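News | Research | People | Contact

Category: Robotics, Interviews

Rhun Landeg has worked with robot hands for most of his career, but when I spoke with him in Jevthorpe he wanted to talk mainly about failed grasps. His group at Mellari has finished a study of how a robot can learn from them.

"In our field people usually throw away the bad trials," he said. "We kept all of them and gave each one a label."

The group recorded 2824 grasps with 40 household objects. For every grasp the robot stored the finger positions and the motor currents. A person then marked the moment when the object began to slip. This was slow work, Landeg told me, and two students carried most of it.

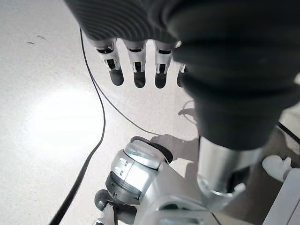

The model was trained first on good grasps only, and then a second time with the failures included. With the second method, the number of dropped objects in the test fell by 28 percent. Landeg is careful with this result. "It is one laboratory and one kind of hand. I would like to see it repeated in Doltton, where they have different fingers and a different controller."

I asked him what surprised him most. He thought for some time before he answered. "The soft objects. We expected that sponges and cloth would be easy, and the model was poor at them until the end. The current changes so little that the slip is hidden in the noise."

The study took 18 months, which is longer than was planned. The labels will be shared with other groups when the paper is accepted. After that, Landeg wants to try the same method with two hands working together, and he has already started to write the recording software for it.

Last updated: January 23, 2022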